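Egocentric data: how much variety per task before you stop?

tralitz_bench
Posted Friday, 9:40 am
We are collecting head camera clips of two-handed tasks in people's homes to train a policy on. Short pick and place stuff, no gloves, no markers. So far we have 358 clips across 18 homes. My question is when to call a task done and move to the next one. My plan was 50 clips per task, then stop. Does that match what other people do?

grayscrew
50 from one home or 50 spread out? Those are different datasets. If it's all one person at one table I would throw most of it away.

tralitz_bench
Spread out, but unevenly. A few homes gave us most of the bottle clips.

Plilov_user
I'll disagree with grayscrew. We trained on one kitchen for a month and the policy learned the motion fine. It failed on new backgrounds, but a small top-up from two other rooms fixed most of that. Get the motion right first, then add rooms.

grayscrew
Your top-up worked because you had a fixed camera. With a head camera the person moves all the time, so room and motion are mixed together from the start. I wouldn't count on it here.

evow_annot
I label this kind of footage for the Evow set. From the labeling side, the thing that costs us time is clips where both hands do something at once and the instruction sheet only names one of them. "Pick up the bottle" doesn't tell me which hand to mark. Write the sheet for both hands.

tralitz_bench
Good point, ours says "move the bottles" and that's it. I'm attaching one from the bottle task so you can see what I mean. 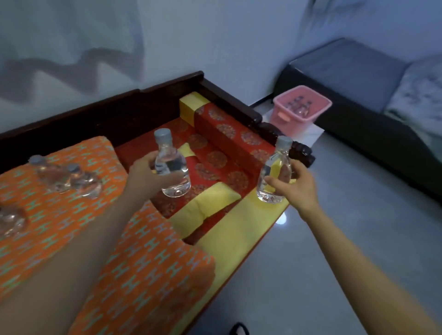

Bottle task, one bottle in each hand, more on the orange cushion and in the pink basket.

evow_annot
Yes, that one needs two labels, left and right. I would also want the target written down. From a single still I can't tell if they are going to the basket or coming from it.

Plilov_user
Clear glass, clear liquid and patterned cushions. Expect bad masks on those. I'd still keep the clip.

grayscrew
Keep it, sure. But cap how many you take from that home. Stępien's loader (the Stępień one, sorry, keyboard) lets you set a limit per location when you sample, so you don't have to delete anything.

tralitz_bench
OK. I'll rewrite the sheet with left, right and target, and try the limit in the loader. Still leaving the stop number at 50 until I see a training run.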